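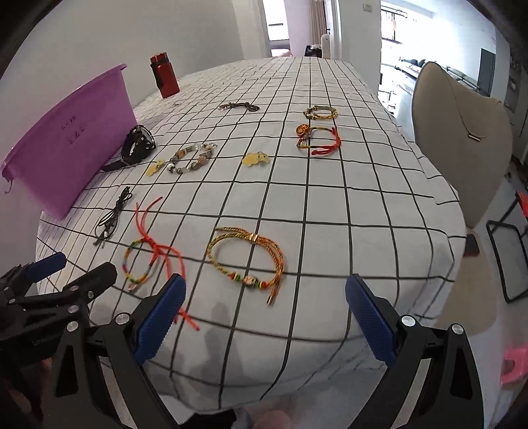 アクセサリー片付けタスク。指は全開の状態。

ハンドヘルドグリッパーでのデモ収集、自分用のメモを兼ねて連投します。対象は細くて柔らかいもの中心。ブレスレット、黒い紐の束、小さいチャーム、腕時計。

1エピソードの定義は「対象を1点つかむ、紫のケースの上まで運ぶ、離す、手を戻す」。戻しまで含めるかどうかで長く揉めた。含めると次の把持への遷移が学習できるが、終端の判定が曖昧になる。今は含める側で統一。

11月時点の累計は3639エピソード。学習に回す前の数字なので、検品でここから減る。

一番難しいのは紐の端。編み紐のブレスレットは輪の部分をつかめば済むように見えるが、端が長く残っていると隣の物に引っかかる。持ち上げた瞬間に2点ついてくるエピソードは失敗扱いにせず、別ラベル(multi_lift)で残している。

multi_liftを捨てていた頃のモデルは、引っかかった後の挙動が完全に未定義だった。そのままケースに突っ込むか、空中で停止する。復帰動作を入れたエピソードを足してからは、下ろして持ち直す動きが出るようになった。成功率の話はまだできる段階にない。

テーブルクロスは白地に黒の格子柄。Behrouz Rezaeiは無地にしたい派で、理由は黒い紐が格子線と紛れるから。自分は柄あり派。家庭のテーブルが無地とは限らないし、線に沿って置かれた紐を見分けられないなら、それは評価で早めに出てほしい。

折衷案として、布は収録単位で替えることにした。同じ布の連続は最大14セッションまで。布の名前はメタデータに入れる。後から画像を見て分類するのは二度とやりたくない。

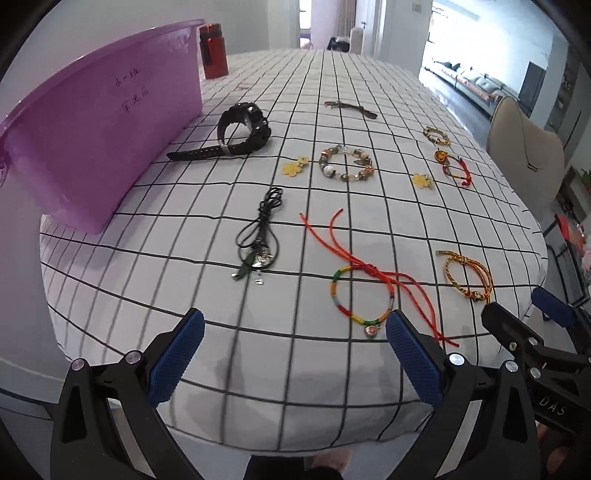 紫のケース側から。指の間にあるのがオレンジがかった赤い紐と虹色の輪。

ハート形のチャームが付いたこの手のブレスレットは、把持点の候補が紐、輪、チャームの3種類ある。作業者に指定しないと全員が輪をつかむ。紐とチャームの例が薄くなるので、開始前に把持点を指示するカードを引いてもらう方式に変えた。

カードの文面は「紐の端」「輪の側面」「飾り」の三つだけ。最初は角度まで書いていたが、読むのに時間がかかって手が止まり、静止フレームばかり増えた。

指先の青いパッドは表面に凹凸がある。金属のチャームは安定するが、薄い紐は凹凸の谷に入ると閉じ切っても抜けることがある。抜けた場合は slip を付けて、そのまま再把持まで録る。途中で止めない。

開度のログは必ず最初に全開を入れる。全開→全閉→全開をやってから開始。これがないとセッション間で開度のゼロ点が揃わない。過去に6セッション分をこれで落とした。手順書の1行目に移動済み。

腕時計について質問が来ていたので。ベルトが立った状態だと側面から挟めるが、文字盤が横を向いていると本体の厚みに指が当たりやすい。アプローチは上からだけに限定せず、斜めも混ぜている。配分は上6、斜め4。根拠は弱い。

背景の片付けはしない方針。椅子もソファも奥の出入口もそのまま映る。窓が明るいので、露出は自動にせず固定。自動だとケースの上に手を運んだところで布の白が飛び、細い金色のものが消える。

Amber Bakkerの検品ルールは単純で、(1)把持の瞬間に対象が見えているか、(2)離した後の手先が見えているか、(3)時刻同期が取れているか。(1)で落ちるのが圧倒的に多い。原因はほぼ手首の倒しすぎで、指が対象を隠す。

対策は「手首を起こせ」と言うより、対象を少し奥に置き直すほうが効いた。人の癖を直すより配置を変えたほうが早い。ただし手前の例が減るので、別セッションで手前だけ録って補っている。

配置のランダム化は、乱数で座標を出す方式をやめた。紐は座標を決めても形が決まらない。今はまとめて落として、重なりがひどい箇所だけほぐす。ほぐし具合は作業者によって差が出るが、その差は欲しい種類のばらつきなので放置。

小さいチャームは布の皺に沈むと難度が急に上がる。皺は伸ばさない。布を一緒につまんだ場合は cloth_pinch。このラベルが付いた分は学習から外しているが、ファイルは消さない。検出器の負例に使う予定。

チェーンネックレスは今回の対象外。テーブルから外して椅子の背に掛けてある。細いチェーンは持ち上げると形が変わりすぎて、同じポリシーに混ぜるかどうか結論が出ていない。

データセット名は内部ではRaretti。次の区切りは、紐の端をつかんだエピソードだけで2000。ここを超えたら把持点別に学習し直して比較する。

質問で多かった「両手でやらないのか」。紐の束をほどく工程だけは両手のデータを録っている。片手の分とはフォルダもタスクIDも分けた。混ぜた結果はまだ見ていない。

公開の予定は未定。ラベルの定義表だけ先に出すかもしれない。multi_liftとslipが同時に起きた場合の優先順位が決まっていないので、それを決めてから。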